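Arts Programming and Venue Management
Week 6 handout: building a season from a blank diary
Tutor: Valentyna Sydorenko

Hello again, everyone. Several of you asked for last week's talk in writing, so I have typed up my notes and let them wander a bit, much as I do in the room. Please read them before the seminar and bring your draft calendars, however scruffy.

We were talking about the Foltness, our imaginary-sounding but very real hall with 1282 seats and a stage that is a little too shallow for dance. When Clive Stockdale programmed it, he always began with the dates he could not have: school exams, the organ tuning, the week the choral society has had since before anyone can remember. Only then did he pencil in his big names, and he left the smaller evenings until he could see where the gaps fell. I still think this is a lovely way to work, and you will find your own version of it.

A word on holds. A first hold means you have first call on a date with an artist's agent, and a second hold means you are waiting politely behind somebody else. Neither is a booking! Keep a column for the status of every date, and change it the same day you hear.
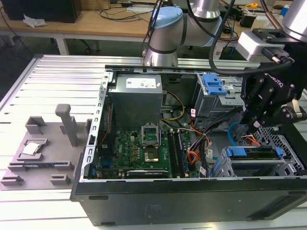
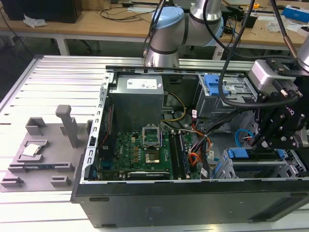

Now to the running order of the season itself, and the question of which evenings have to be settled before the others can be. Most halls have two or three fixed points, usually an opening concert, something for families in the winter and a closing night, and everything else arranges itself in relation to those. Think of the open computer in both pictures, with the processor socket still empty on a board that already has so much on it: a season can look very full on paper while the one evening it depends on is missing. Ankit Katiyar's draft last term was rather like that, with 27 events and no opening night, and he was very good about my saying so.

Do also think about the gaps between events. A touring dance company may want the stage the day before, and a solo pianist will want a quiet hall for an hour or two in the afternoon, so two lines that sit happily next to each other in a brochure can be miserable for the crew.

Seminar task: take the blank Foltness diary and place six events in it, noting the hold status and get-in time for each. Aba Kpodo will lead the first group and Adebayo Adebisi the second. Drafts to me by 27th September, please, on paper if you can manage it.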